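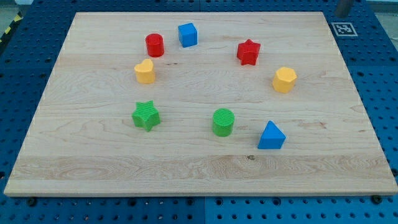
Toy blocks in red, blue, yellow and green on a maple board.

Edness Toy Library: frequently asked questions

Who can join?
Anyone living in Stesholm or the nearby villages who looks after a child under eight. Childminders and playgroups need a group membership.

What does it cost?
Family membership is £37 a year. Groups pay £204. Both run for 12 months from the day you sign up.

How many toys can I borrow?
Families can take four items at a time, and groups can take 15. A boxed set is one item.

How long can I keep them?
Three weeks. You can renew once by email unless another member has reserved the item.

What if a piece goes missing?
Tell us when you bring the set back. We don't charge for a single lost piece. If the set can't be lent out again, we ask for half the price of a new one.

Do I need to clean toys before returning them?
Please wipe hard toys with warm soapy water and dry them. Leave fabric toys to us.

Can I donate toys?
Yes, if they are complete and carry a UKCA or CE mark. We can't take soft toys or anything with a mains plug.

Are you open all year?
We close for the first two weeks of November for the stock check. Nothing falls due in that time.

Who do I contact about group membership?
Teresa McGrath, at the front desk.

Last updated Jun 1, 2026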